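Jiromo Opens Its Fall Round of Free Desktop Repair Evenings

Wednesday, September 1, 2021 — Jiromo, the neighborhood repair workshop, is delighted to announce that its free desktop computer evenings are coming back this October, with room for 13 households at each one.

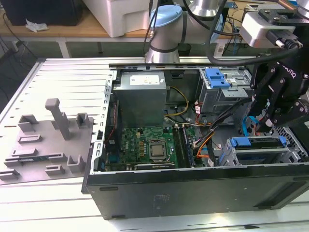
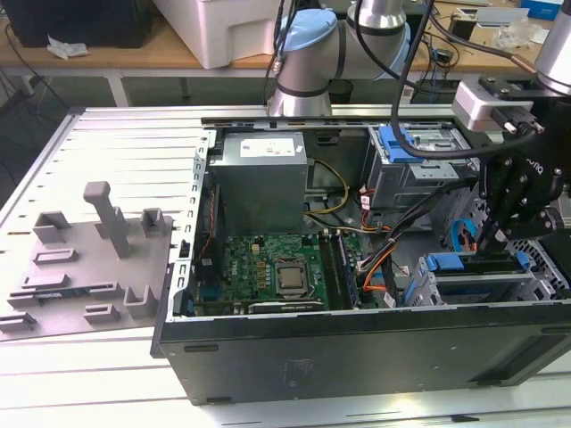
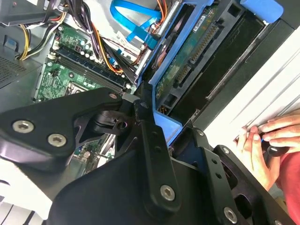

An open desktop tower, with its green motherboard in view.

Plenty of folks have an older tower sitting in a closet and have never once looked inside it, and we would love to change that! Guests will learn how to take off a side panel, find the memory and the drives, and follow a cable from one end to the other — all at an easy pace, with plenty of time for questions.

"People come in a little nervous about touching anything," said Estíbaliz Pastor, who leads the evenings. "Once they have seen where the power supply and the processor sit, they start pointing at things and asking what else they could swap."

Last season's guests brought in 327 computers, and many went home with more memory or a bigger drive. The new round runs for eight evenings. Parts can be ordered ahead through Idoletti at cost, and tools are provided.

To save a seat, please stop by the front desk and ask for Réjean Campbell.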